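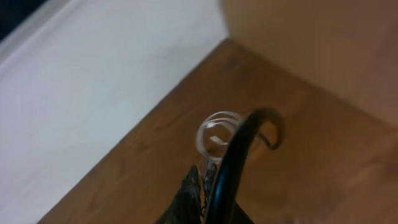
Event Catering Assistant, Lefèvre Kitchens, Wenton

We are looking for an Event Catering Assistant to join our kitchen in Wenton. Lefèvre prepares cold buffets, hot lunches and dessert tables for weddings, company parties and school events. In a normal week we send out food for about 1000 guests, and in May, when the wedding season begins, it is much more.

The position is part-time, 16 hours per week, with the possibility of extra hours in the high season. Most shifts begin early in the morning, and you must be available on at least two Saturdays each month.

Your work will include:
Preparing salads, sandwiches and cold plates from our recipe cards
Packing and labeling the orders before the van leaves
Checking each order against the customer's list, with special attention to allergies
Setting up the buffet at the customer's place and bringing back the dishes
Washing and putting away the equipment at the end of the shift 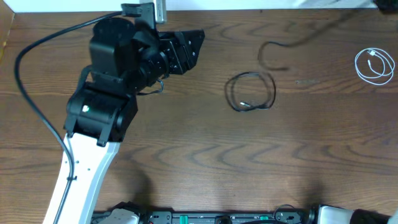 Lefèvre Kitchens — Events and Buffet Team

The team is small and everybody helps everybody. You will report to Rosine Arnaud, who plans the menus and the shifts. The deliveries are organized by Gilles Pichon, and on event days you will travel with him or with one of the other drivers. Our biggest regular customer is the Pikier concert hall, where we serve the evening buffet before the shows. We also have a second, smaller kitchen in Derkovby, and it can happen that we ask you to work there for a day. In this case we pay for the travel.

We would like to meet you if you have worked in a kitchen, a bakery or a restaurant before. One year is enough. A diploma is not necessary. You should be able to lift full trays and boxes, to stand for several hours, and to speak with guests in a polite and calm way. A food hygiene certificate is an advantage — if you do not have it yet, we will pay for the course during your first months. A driving license is useful but it is not a condition.

We offer a permanent contract after the trial period, a meal on every shift, work clothes and paid training. The shifts are sent out two weeks in advance, so that you can plan your private life. Overtime is paid or taken as free time, as you prefer.

To apply, please send us your resume and a short letter in which you tell us what kind of kitchen work you have done and from which day you could start. Please write the reference number 422 on your letter. You can also leave the documents at our office in Wenton on weekdays before noon.

The last day for applications is August 27, 2021. We will invite selected persons for a short conversation and a paid trial shift in the kitchen. Every applicant will receive an answer from us, also if the position is already filled.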